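招聘:操作策略与感知软件工程师(双臂抓取方向)

Mestora 软件组
发布日期:2020年1月4日
工作地点:Erkdale 办公室,部分岗位可远程

Mestora 做的是桌面双臂操作的软件。硬件由合作方提供,我们负责从图像进来到夹爪动作出去的整条链路:标定、时间同步、感知、轨迹处理、策略训练、执行端控制,以及把这些东西串起来的工具。软件组目前分两块,Dirnby 是数据与训练工具链,Zupan 是运行时控制框架。今年两块都要加人。

本次开放三个岗位,3月到岗优先,时间可以商量。

岗位一:感知工程师

工作内容:
维护腕部视角图像的处理流程,包括鱼眼畸变模型、曝光不一致的补偿、遮挡情况下的目标分割。
为软包装物体做实例分割和抓取点估计。透明膜、反光铝箔、皱褶边缘是目前错误最集中的几类。
和标注同事一起修订标注规范,写自动检查脚本,把明显错误的标注在入库之前拦下来。
对左右两只夹爪的视角做跨视角关联,保证同一件物品在两路画面里的编号一致。

要求:
熟练使用 Python,能读写 C++。
做过至少一个完整的分割或位姿估计项目,能说清楚误差来自哪里。
了解相机标定,自己动手标过广角镜头。
有深度估计或视觉里程计经验的优先。

岗位二:控制与规划工程师

工作内容:
在 Zupan 框架里实现双臂协同的轨迹生成和在线修正。
处理夹爪开合指令与手臂运动之间的时序关系。现在的做法是固定延时,我们希望换成按状态触发。
为软包装设计夹持力策略。物体会变形,开口宽度不能直接当作抓稳的判据。
写回放工具,把采集到的轨迹在仿真和真机上重放,并给出偏差报告。

要求:
C++ 扎实,熟悉实时系统的基本约束。
懂运动学、逆解、碰撞检测,用过至少一种规划库。
看得懂日志,愿意花时间查时间戳问题。
有阻抗控制或力控经验的优先。

岗位三:工具链工程师

工作内容:
负责 Dirnby 的数据入库、切片、检索和版本管理。
目前任务库里有104种桌面整理任务,每种任务的元数据格式还没有完全统一,入职后第一件事就是把格式收拢。
维护质检界面,让审核人员能逐帧拖动、标记失误、填写原因。
把训练任务的提交和结果汇总做成一条命令能跑完的流程。

要求:
Python 后端经验两年以上,熟悉对象存储和任务队列。
前端能写到够内部使用的程度。
写文档。我们的代码评审会连文档一起看。

关于日常的工作对象

三个岗位面对的是同一批数据。当前的主要任务是零食收纳:桌面铺花布,上面放红色纸盒和各种袋装零食,用夹爪把零食夹住、移动、归位。袋子的大小、软硬、反光程度都不一样,印花桌布对分割也是干扰。 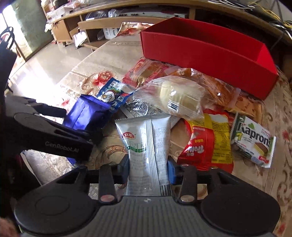
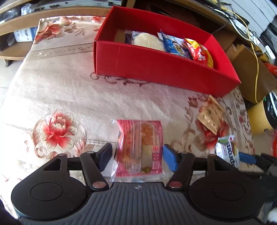 Fiona Forsyth 对这份招聘草稿提过意见,她认为感知岗位写得太偏模型,实际工作里有一半时间花在判断一段数据能不能用:视角有没有被夹爪外壳挡住,两路时间戳是否对齐,目标被夹起的那几帧是否清晰。她建议应聘者在面试前先想一想,如果只给腕部视角,没有任何外部相机,怎样知道物品已经放进盒子里。这个问题我们会在技术面里问到,没有标准做法,想听思路。

她的另一条意见针对岗位二:开合宽度的读数在夹软袋子时会有漂移,控制这边不能只等感知给结果,需要自己有一套判断。我们同意,已经把这一条写进了岗位二入职后的任务。

入职后前三个月的安排

第一个月熟悉代码和数据,完成一个小的修复并合入主分支。感知和控制岗位都需要亲手操作一段时间夹爪,至少完成18段合格采集。工具链岗位也建议做,不强制。
第二个月接手一个模块,由 Morag Innes 或 Deok-su Sun 带。
第三个月独立负责一项改进,有明确的对比结果。结果不好也可以,但要写清楚试过什么。

技术环境

主要语言为 Python 和 C++,训练用 PyTorch,机器人端为 Linux 加实时补丁,中间件用 ROS,部分节点正在迁往 Zupan 自带的通信层。代码统一走内部仓库,提交前必须通过回归测试。回归测试集现有246段轨迹,全部跑完需要一晚,所以一般在下班前提交。

训练机器共享使用,按队列排,临近版本发布时控制组优先。每位工程师配一台带独立显卡的工作站,日常调试在本机完成。

待遇

薪资按经验面议,试用期不打折。
带薪年假,法定节假日照常。
每年一次会议差旅,投稿被接收的另算。
真机调试有时会拖到晚上,次日可以晚到,不需要另外申请。

远程说明

岗位三可以全程远程,每季度来 Erkdale 一次。岗位一可以部分远程,每周至少两天到现场。岗位二需要常驻,真机调试没有办法隔着网络做。

应聘流程

一、发送简历,附一个你写过的代码仓库或者一份技术报告。代码不方便公开的,写一页说明也可以,讲清楚问题、做法和结果。
二、电话沟通,半小时,由 Ross Semple 负责。
三、小作业。感知岗位会收到200帧腕部视角图像,要求给出分割结果和一份错误分析。控制岗位会收到一段双臂轨迹,要求找出其中的不连续点并给出平滑方案。工具链岗位会收到一份格式混乱的元数据,要求设计入库方案。作业限时一周,预计实际用时不超过一天。
四、现场或视频技术面,两轮。第一轮讲作业,第二轮讨论一个我们正在处理的问题。
五、一周内答复。没有通过的也会收到邮件,作业部分附简短反馈。

在读学生可以申请实习,时间不少于四个月,流程相同,作业减半。实习生同样参与代码评审,不做纯标注工作。

几个常被问到的问题

没有机器人背景可以投吗?岗位三可以。岗位一如果视觉基础好也可以。岗位二需要相关经验,项目或实习经历都算。

会不会涉及硬件设计?基本不会。夹爪的结构和电路由合作方负责,我们会提需求、报问题,有时需要拧几颗螺丝,换一块指垫。

能不能发论文?可以,内部评审通过即可。数据本身的公开范围需要单独确认,投稿前至少留出两周。

工作语言是什么?日常中文和英文混用,代码注释和文档一律英文。面试可以任选一种。

任务以后会换吗?会。零食收纳之后计划做文具和餐具,任务定义由软件组和采集组一起写,三个岗位都要参加讨论。

简历请以“姓名+岗位编号”为邮件标题,发到 Mestora 招聘邮箱,技术方面的问题可以在邮件里注明转 Anatole Pruvost。岗位招满后本页会更新状态,仍显示开放的岗位都可以继续投递。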